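October, late, kitchen table

Walked to the far side of Drurkton and back, on the grounds that a man who buys walking shoes should be seen in them at least once before Christmas. The shoes are from Fovis. They cost more than my first bicycle and squeak on the left only, so that I sound like someone pushing one half of a pram.

I had meant to go along the canal, but the towpath is shut again as far as Trisville, with a notice apologising for the inconvenience in a typeface that plainly isn't sorry. So up the hill, past the dentist, past the house with the stone otters, and on to Afolabi's for a bun. The buns have gone up. They have also gone down, if you look at them from the side. I ate mine on the wall and felt virtuous about the crumbs, which I put in my pocket and have just found again.

The point of all this is the doctor, who wants 3000 steps before lunch. I pointed out that I walk to the shed and back all morning. She asked how far the shed was. We agreed to leave the shed out of it.

Some observations on walking, now that I'm an expert. You think the same four thoughts in rotation. One of mine is whether I turned off the iron, and I haven't ironed anything since my niece's wedding. Another is the speech I should have made to the man from the gas board in 1994, which gets better every year and by now runs to around 800 words. The remaining two are lunch. Also, people say good morning to you before ten and look at you with suspicion after it, so there must be a cut-off and I wish it were posted somewhere.

At 60 I was overtaken by people in running gear. Now it's women with shopping, and a boy walking backwards while talking to his friend. I let them all go by with a sort of nod, as if I'd arranged it.

Came home by the big square and the steps, the long way round. I stood there a good while pretending to admire it and getting my breath. My knee has opinions about steps, even low ones, and it gave them at length.

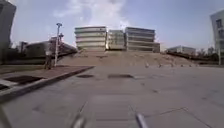
The paving goes on for ever when your left shoe squeaks. 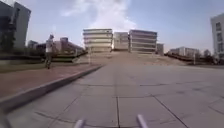
Total for the morning, according to the gadget: 100 short. I marched up and down the hall until it buzzed, then sat on the stairs and took the shoes off. Rang Miloslav Bartoš to boast. According to Miloslav Bartoš the hall doesn't count, and talcum powder under the insole will cure the squeak, and I ought to have gone twice round the square and saved myself the carpet.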